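About Pernberg

Pernberg is a wax processing and testing business supplying beeswax and blended waxes to furniture restorers, cheesemakers, foundries and cosmetic manufacturers across Canada. We operate from a single plant with a rendering floor, a filtration line and a small analytical laboratory.

Crude wax arrives from beekeepers as cappings or old comb. Each lot is melted by indirect steam, settled for 12 hours and passed through plate filters. Colour is adjusted only where the customer's specification calls for it - most of our yellow grades are sold unbleached. The minimum order for filtered wax is 6 kilograms, and blends are made in batches of up to 300 kilograms.

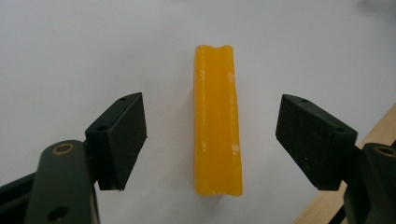
Every lot is sampled before release. The laboratory measures melting point, acid value, ester value and saponification cloud point, and keeps a retained sample under the lot number. Paraffin and tallow are the adulterants we reject most often. Results are issued on a certificate of analysis, which travels with the goods. Our reference library holds 527 retained samples, catalogued by region and harvest season.

Narendra Tyagi manages production. Urmila Sachdeva heads the laboratory and is the contact for test methods and certificates. Urho Hirvonen looks after purchasing and grades incoming comb.

Contract testing is available to other processors. Samples should be at least 50 grams, wrapped in unprinted paper and labelled with the lot number and the tests required. The receiving dock closes at 3:30 p.m. The plant shuts down for maintenance in October, and samples received then are held until the line restarts.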